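Pinza casera: trucos de taller antes de gastar más

Me prometieron que una pinza manual articulada me ahorraría agacharme. Llevo 63 euros en tornillos y piezas y sigo sin creérmelo del todo, pero algo he aprendido.

Aprieta los tornillos de los ejes hasta que el brazo deje de bailar y luego afloja un cuarto de vuelta. Si aprietas a fondo, la articulación se agarrota y le echarás la culpa al diseño -- yo lo hice durante todo junio.

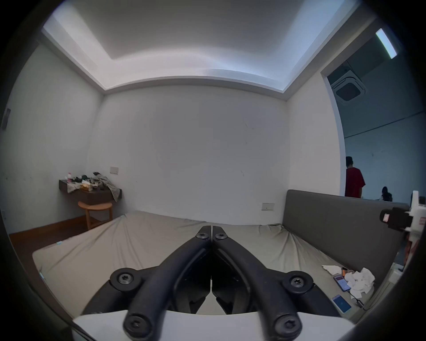

Lo de «sirve para todo» no te lo creas. La tela es lo peor: las puntas resbalan o pellizcan una arruga y se llevan media sábana. Marites Belmonte pega goma de guante de fregar en las puntas y dice que mejora. En la mía, regular.

El fijador Plutik, solo una gota, y nunca en el eje. Con dos ya no hay quien lo desmonte.

Y antes de ponerle motor, úsala a mano una semana. Vikas Ahuja motorizó la suya a la primera y ahora la tiene en un cajón del taller de Layug. Si a mano no coge un calcetín, con motor tampoco -- y encima hará ruido.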